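How to Wash Towels So They Dry You Again
By Aranka Farkas

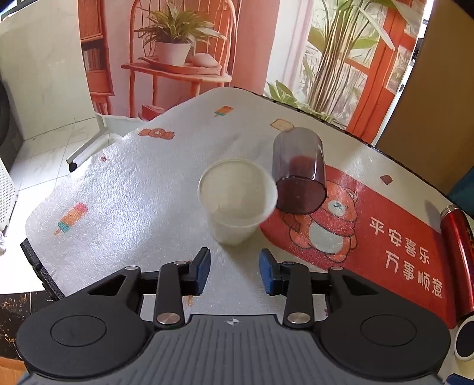
Why do my towels push water around instead of soaking it up?
Blame the softener. It coats the loops in a waxy film, and so does extra detergent, which most of us pour as if the cap were a suggestion. A few washes will strip it off.

What you need: white vinegar, baking soda, a washer that gets hot.

1. Wash the towels by themselves. Jeans are bad company and leave lint everywhere.

2. Skip the detergent. Pour one cup of vinegar into the drum and run the hottest cycle the care label will stand.

3. Run it again with half a cup of baking soda and no vinegar. Put them in together and you get a nice fizz and the cleaning power of tap water.

4. Shake each towel hard before drying. My neighbor Ghazala Bhutto does this off her balcony at dawn and sounds like a small regatta.

5. Dry on medium and check after 30 minutes. Stop when the hems are dry. Overbaked cotton goes stiff as toast.

Very old towels may need up to 2 more rounds. If one still beads water after that, cut it up for the garage. Keep softener for shirts, if you must keep it at all. Mine has been under the sink since May, holding the cabinet door shut.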